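Jodeck Griffplaner 7 – Software für Zweifinger-Greifer

Griffplanung, Bahnglättung und Kraftregelung in einem Paket. Läuft auf Linux, eigener Rechner im Schaltschrank oder normaler Arbeitsplatz-PC. Stand der Seite: 3. Oktober 2021

Wofür
Dünnes, biegsames Material. Papierbögen, Karton, Folie, Druckstapel. Also alles, was sich beim Anfassen wölbt und bei dem ein starres CAD-Modell nach dem ersten Kontakt nicht mehr stimmt. Für Kisten und Gussteile gibt es günstigeres, auch von uns (siehe Lusano).

Was drin ist
– Kantensuche im Kamerabild der Greiferkamera, auch bei Fischaugenoptik
– Griffpunkte werden laufend nachgerechnet, solange die Finger noch offen sind
– Kraftregelung mit 50 Stufen, je Materialprofil speicherbar
– Zweiarmbetrieb: beide Greifer in einem gemeinsamen Plan, Kollisionsprüfung inklusive
– Import von Handführungs-Aufnahmen, Zeitstempel werden beim Einlesen abgeglichen
– Python-Schnittstelle, C++ auf Anfrage

Neu seit Juni
Bewegungsunschärfe wird jetzt pro Bild bewertet. Verwischte Bilder fliegen nicht mehr raus, sie zählen nur weniger. Bringt bei schnellen Hebebewegungen viel, vorher ist die Spur der Kante gern mal abgerissen. Schwellwert steht unter Wahrnehmung > Gewichtung, Voreinstellung erstmal lassen. Ausserdem: Profil-Editor überarbeitet, Absturz beim Laden alter Projekte behoben.

Voraussetzungen
Parallelgreifer oder Gelenkgreifer mit zwei Fingern. Geriffelte Fingerpolster funktionieren gut, bei glatten bitte die Haftwerte selbst einmessen, Anleitung liegt im Paket. Eine Kamera je Greifer. Kalibriertafel ist nicht im Lieferumfang, Vorlage zum ausdrucken schon.

Preis
Einzelplatz 1.960 Euro netto, inkl. 18 Monate Updates. Zweiter Greifer am selben Rechner kostet nichts extra. Hochschulen bitte anfragen, da finden wir meistens was. Umsteiger von Sugden-Planern können ihre Materialprofile übernehmen, die Bahnen leider nicht.

Lieferung
Download nach Zahlungseingang, Lizenzschlüssel per Mail. Auf USB-Stick nur auf Wunsch, dauert dann länger. Einbau und Einweisung vor Ort macht unser Partner Hallberg, Termine bitte direkt dort.

Fragen
Technik: Thulani Botha. Angebote und Lizenzen: Rhona MacKinnon. Bitte immer die Versionsnummer und das Greifermodell mit angeben, sonst müsen wir eh nachfragen. Bei Problemen mit der Kantensuche am besten gleich das Protokoll anhängen – liegt im Projektordner unter log.

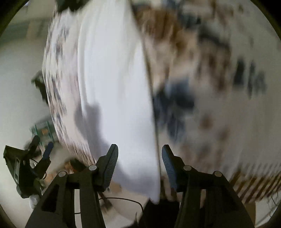
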